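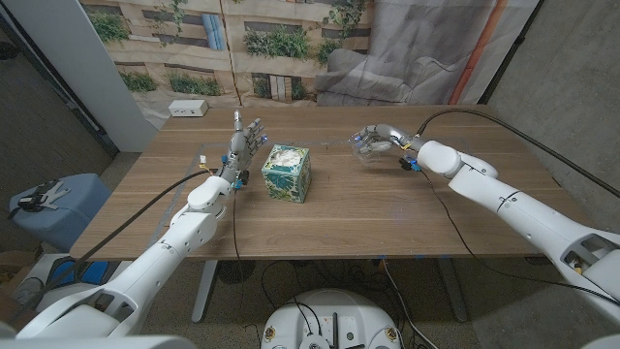
多指ハンドを載せた双腕を、卓上作業に使える形で借りる
Plamberg「Oei」双腕評価キット 使用レポート

2026年6月10日
文=編集部

多指ハンドの導入を検討する企業や研究室が最初に突き当たるのは、ハンド単体の価格よりも、評価を始めるまでの準備の重さである。アームとの機械的な取り合い、電源、通信、遠隔操作系、記録系をそれぞれ別の窓口から調達し、つなぎ込みが終わるころには評価期間の大半が過ぎている。Plambergが提供を始めた「Oei」双腕評価キットは、この準備作業を貸し出し側で済ませておくサービスだ。借り手は机と対象物を用意し、届いた機体を据え付けて、その日から動作の記録に入る。

本誌はキットをPakvilleの試験室に設置し、3日間にわたって使用した。課題は、卓上に置いた箱入りティッシュの取り出しと箱の再配置である。左右の腕で役割が分かれ、対象が軽く、紙が柔らかい。産業用の把持課題としては地味だが、多指ハンドの弱点が出やすい。

構成

キットは、円形の台座を持つ本体、左右の白いアーム、左右の多指ハンド、操作用の端末、記録用の計算機からなる。遠隔操作と記録を受け持つソフトウェアは「Skatstead」と呼ばれ、計算機に導入済みの状態で届く。借り手側で必要なのは商用電源と有線のネットワークだけで、外部サービスへの接続は必須ではない。記録したデータは計算機内に保存され、返却前に借り手が消去する運用になっている。

アームは多関節型で、関節部の外装は丸みを帯びている。角が少ないため、机の縁に肘が触れたときにも引っ掛かりは起きにくい。一方で、肘の外径は卓上作業用としてはやや大きい。机の手前側で箱を扱おうとすると肘が外に張り出し、隣に壁や什器がある部屋では姿勢の選択肢が減る。設置図には机と台座の距離が指定されているが、左右の余裕については記載が薄い。借りる前に、両腕を開いた姿勢で干渉しないかを図面上で確認しておきたい。

ハンドは人の手に近い配置の指を備える。指の屈曲と開閉に加え、親指の対向動作ができる。手首側の取り付けは専用フランジで、アームの先端規格に合わせた変換部品が付属する。今回は装着済みの状態で受け取ったため、交換作業の所要時間は評価していない。

据え付け

台座の位置決めは床の印に合わせて行う。机の高さは推奨範囲内であれば固定で、専用の架台は要らない。据え付けから初回の原点合わせまでは、画面の手順に従って進めれば迷う箇所はほとんどない。原点合わせは左右で別々に実行する仕様で、片腕ずつ停止と再開ができる。途中で通信が切れた場合、合わせ終えた側の値は保持される。細かい点だが、ここで両腕ともやり直しになる製品は多い。

手間がかかるのは配線である。ハンドへの給電と通信は外部ケーブルで、手首から外へ出て、机上または腕の外側を通る。アームの内部には通らない。付属の結束帯で腕に沿わせることはできるが、締めすぎると手首の回転で突っ張り、緩めると机の上に垂れて作業域に入り込む。説明書は「十分な余長を確保すること」とだけ書いており、どの姿勢で長さを決めるかの指示がない。本誌では、手首を内側へ最大に回した姿勢で余長を決め、反対側へ回して垂れ下がりを見るという手順を採った。この手順は説明書に載せるべきである。

ケーブルの引き回しは記録データの質にも影響する。ケーブルが机の縁に擦れると、手首の力推定値に小さな偏りが乗る。Skatsteadの波形表示では、無負荷で腕を往復させたときの戻り値がずれる形で現れる。偏りは再現性があるため補正はできるが、ケーブルの位置が変わるたびに取り直しになる。内部配線の版が望まれるところだが、Plambergの資料に予定の記載はない。

作業域の指定

Skatsteadは、卓上の矩形領域を作業域として登録する。ハンドの先端を角に順に当てて登録ボタンを押す方式で、登録後は領域外に手先が出ると画面に警告が出る。停止させるか警告にとどめるかは選べる。初期設定は警告のみである。安全側に倒すなら停止が初期値であるべきだが、操作者が慣れないうちは頻繁に止まって記録が進まないという事情も理解できる。

登録した矩形は画面上に重ねて表示されるものの、操作者が見ているのは主に手元であり、机の面に物理的な目印があるほうが配置のばらつきを管理しやすい。対象物の初期位置を変えながら記録する場合は特にそうである。目印には、机の木目と区別がつき、反射の少ないテープが適する。光沢のあるものを使うと、照明の角度によって画像側の補正が働き、対象物の明るさまで変わってしまう。

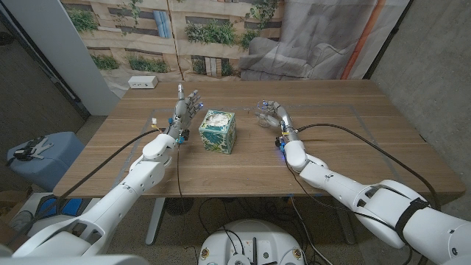
取り出し課題では、片手を箱の横に添え、もう一方の手の指先で紙をつまんで引き上げる。箱を押さえる力が足りなければ箱ごと浮き、強すぎれば紙箱の側面がたわんで取り出し口の形が変わる。操作者は力の大きさを直接感じ取れないため、画面の力表示と箱の変形を見ながら加減することになる。

Oeiのハンドは、この添える側の動作が安定している。指を伸ばして掌を箱に向けた姿勢は指令値を固定したまま長く保持でき、指先の微振動も目立たない。保持中の発熱は手の甲側に出るが、連続使用で出力制限がかかることはなかった。指を伸ばした状態で面を作れるため、箱のように平たい側面を持つ対象では、握るより添えるほうが扱いやすい。

つまむ側は評価が分かれる。親指と人差し指の先端は対向するが、先端同士が合う点が可動範囲の端に近い。厚みのある物を挟む分には問題がなく、紙のように薄いものでは、閉じ切る直前に指先が横へ逃げることがある。逃げる方向は一定なので、操作者は手首をわずかに傾けて補正するようになる。習熟で解決する類の癖ではあるが、こうして集めた動作には補正の傾きが含まれる。学習用のデータとして使うなら、この傾きが手首の姿勢分布を偏らせる点は承知しておく必要がある。

指先の被覆は標準品のまま使用した。紙に対する摩擦は十分で、滑りによる失敗よりも、複数枚を同時に引き出してしまう失敗のほうが多かった。取り出し口から出ている紙の量が少ないときにこの傾向が強い。指が口の内側まで入り、次の紙に触れるためである。操作者側の対策としては、指先を水平に近づけて浅くつまむのがよい。被覆の側で対策するなら、先端だけ摩擦の高い材料に替える構成が考えられる。別売品の一覧に該当するものは見当たらなかった。

操作系

遠隔操作は、操作者の手指の動きを手袋型の入力装置で取り込み、ハンドの関節角に写像する方式である。写像の設定は操作者ごとに保存できる。手の大きさに合わせた初期調整は、開いた手、握った手、親指と各指を合わせた形を順に示すだけで終わる。調整の結果は数値でも確認でき、手入力で直すこともできる。

腕の追従遅れは、Plambergの公称で200ミリ秒以内とされている。体感では、ゆっくりした移動で遅れを意識することはない。箱の手前で減速し、触れる直前に止めるという動作では遅れがはっきり分かる。操作者は早めに止める癖をつけるか、腕の速度上限を下げて使うことになる。速度上限は左右独立に設定でき、添える側を低く、つまむ側をやや高くする設定が扱いやすかった。

左右を一人で操作する場合、視線の配分が課題になる。添えた手の位置がずれても、視線がつまむ側にあると気づかない。Skatsteadには片腕の姿勢を固定する機能があり、足元のスイッチで切り替えられる。固定中も力の監視は続き、閾値を超えると画面の縁が点灯する。この機能は実用上の価値が高い。固定を解除した瞬間に操作者の手の位置とハンドの位置が食い違っていると、ハンドは段差なく徐々に追いつく。急に動かないのは正しい設計だが、追いつくまでの間は操作が効いていないように見えるため、初めて使う操作者は手を余計に動かしてしまう。追従中であることを画面に明示してほしい。

記録と書き出し

記録は試行単位で行う。開始と終了は足元のスイッチか端末から操作し、試行ごとに成功、失敗、除外の印を付けられる。本誌の評価では合計400試行を記録した。途中で記録系が停止したことはなく、画像と関節値の時刻のずれも、再生して目で追う限りでは認められなかった。

印付けの画面はよくできている。直前の試行を短く再生しながら印を選べ、備考欄には定型句を登録できる。「箱の浮き」「複数枚」「添え手のずれ」といった語を登録しておけば、後から失敗の内訳を引ける。ただし、定型句を後で変更すると、すでに付けた備考には反映されない。表記をそろえるには書き出したファイルを外で処理することになる。評価を始める前に、語彙を決めておくのが無難である。

書き出しは一般的な形式に対応し、画像、関節値、力推定値、印を試行ごとにまとめられる。容量の見積もりは開始前に表示される。全試行の書き出しには3時間を要した。書き出し中は新しい記録を始められないので、作業の終わりにまとめて実行するのが現実的だ。分割して裏で進める設定があれば、昼休みを使えるのだが。

画像の背景は、後の利用を考えると無視できない。無地の壁を前にした記録と、模様や奥行きのある背景を前にした記録では、学習後の振る舞いに差が出ることがある。Plambergの手引きは背景の扱いに一節を割いており、同じ課題を背景を替えて記録することを勧めている。印刷した幕を使う場合の注意として、折り目の影が照明の向きで変わることも挙げられている。配線の説明に比べると、この節は具体的で参考になる。

保守と貸し出し条件

貸し出し期間中の故障対応は、ハンド単位の交換が基本となる。借り手が指の部品を外すことは認められていない。交換品には調整値が書き込まれており、装着後に原点合わせをやり直せば使えるとされる。今回は故障がなく、交換手順は試していない。

指の付け根の隙間には紙粉がたまる。取り出し課題を続けると目に見えて増え、放置すれば動作の渋さにつながりうる。手引きが指定する清掃は乾いた刷毛によるもので、圧縮空気は内部へ粉を押し込むため禁止されている。清掃のたびに腕を所定の姿勢へ移す必要があるが、端末に清掃用の姿勢が登録されており、呼び出すだけで済む。

契約には操作講習が含まれる。講習は据え付け当日に行われ、内容は非常停止、原点合わせ、作業域の登録、記録の操作である。把持のこつや課題の設計は対象外で、別契約の支援となる。初めて多指ハンドに触れる部署では、この支援の有無で立ち上がりの速さが変わるだろう。逆に、すでに平行グリッパーで遠隔操作の経験がある部署なら、講習だけで記録に入れる。

どの用途に向くか

箱、袋、布、紙といった軽量物を卓上で扱い、左右の役割分担を含む動作を記録したい場合、Oeiの双腕評価キットは準備の時間を確実に縮める。添える、支える、向きを変えるといった動作の品質は高く、記録系の安定性も評価できる。薄物の精密なつまみを主題にする場合は、指先の逃げを事前に確かめたうえで借りるべきである。見積もりの前にPlambergへ対象物を送ると、試験把持の映像を返してもらえる。薄物を扱う予定があるなら、この手続きを使い、つまみ始めから放すまでを通しで撮るよう依頼しておくとよい。

設置条件については、台座の搬入経路と床の段差、両腕を開いたときの左右の余裕、ケーブルを逃がす側の空きを確認する。電源は机の奥側に取ると、手前に垂れる線を減らせる。ハンドのケーブルを左右どちらへ逃がすかは据え付け時に決める必要があり、後から変えると力推定値の補正も取り直しになる。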